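Melum shift Echeverría to second unit as camp plan takes shape

20th May

Melum will open camp in August with Benjamín Echeverría listed as the backup quarterback, the club confirmed in its updated depth chart. Echeverría started the first nine games last season before a shoulder strain ended his run, and the team finished the year with Deligiannis under center.

The change is the first one made under the new offensive staff. It follows a spring in which the two quarterbacks split first-team work evenly, with each taking a full practice before handing over to the other. Deligiannis took all of the first-team snaps in the last two sessions.

The club said the decision was based on fit with the revised passing system. Melum ran most of its offense from the shotgun last year, with three receivers on the field and the tight end detached from the line. The new version puts the quarterback under center on early downs and asks for more play-action throws off a seven-step drop. Deligiannis played in a similar system at Skatness for two seasons and already knew most of the protection calls.

Echeverría's strengths are different. He gets the ball out quickly, reads the flat defender well and is the better runner of the two. His completion rate fell on throws that traveled beyond 14 yards, and the drop was sharper when he had to turn his back to the defense on the fake.
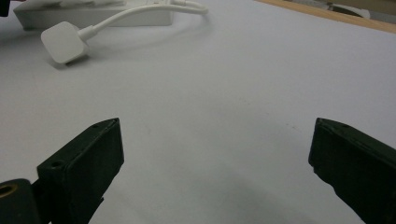

Protection was also a factor. Melum allowed five sacks in the loss at Skatness, the last game Echeverría started, and the line has since been rebuilt on the left side. The staff wants the quarterback to set the slide before each snap, a job that belonged to the center last season. Under the old arrangement, late movement by the linebackers often left the running back with the wrong man.

Echeverría has been cleared for full contact and is not expected to miss any part of camp. He will take the second-team snaps and run a short package of option plays near the goal line. The package was used in two spring sessions and is expected to stay in the plan for the regular season.

His contract runs through the end of next season. Melum has not said whether it would listen to trade offers, and no club has made a public approach. A move before camp would leave the team with one quarterback who has started a league game.

Receiver is the other open position. Drultero, who lined up mostly in the slot last year, worked on the outside throughout the spring. The two-tight-end sets in the new system take the slot receiver off the field on many first downs, and the staff wants his speed available for the deep crossing route that pairs with the outside run. He dropped few passes in practice but had trouble getting off the line against press coverage.

Melum plays its first preseason game at home against Skatness. Deligiannis is due to play the opening quarter – possibly longer if the first two drives are short – and Echeverría will follow him with the second unit.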